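The Pomwood open house ran one afternoon in June, and I went mostly to see whether the desk tidying demo was as good as the flyer made it sound. The flyer promised "a calmer workspace in twelve minutes." I have a drawer at home that has defeated me for longer than that, so I arrived with some doubts.

Jarmo Lindqvist led our group. He is pleasant and talks fast, and he likes the word "zones." Small supplies go in drawers, he told us, tall things go in a bucket or cup, and anything with a plug gets its own place away from the pens. Fine. My aunt would have told me the same without the parking fee.

The part I wanted to see was the little drawer unit, the sort of thing everyone buys and then fills with dead batteries. 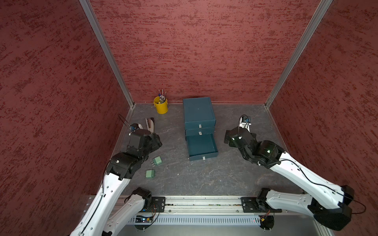 My complaint about three-drawer cabinets is that the bottom drawer always turns into the junk drawer. I asked Jarmo about it. He said the bottom one should be filled first, with the bulky stuff, and he had a point, though a stapler takes up a lot of a small drawer and he skated past that. The white pull tabs are a nice touch. Labels would be nicer.

I was less sold on the bucket. Yellow is cheerful, and things standing upright are easy to grab, but a bucket on a desk is one more item on the desk. Someone behind me asked where plug adapters belong and got a long answer about how often you travel. Mine would be lost in a week under any system.

After that came the Harju room next door, which was shelving, and then coffee. The coffee was good — better than the shelving. There was a sales table for the Gireo range on the way out, priced at a level that made me put my wallet back. A plain drawer unit from a discount store would do the same job.

I'd go again if they let visitors bring in their own mess and sort it there. Jarmo said they might try that in the fall. Parking is 5 dollars, cash only, and the side entrance is closer.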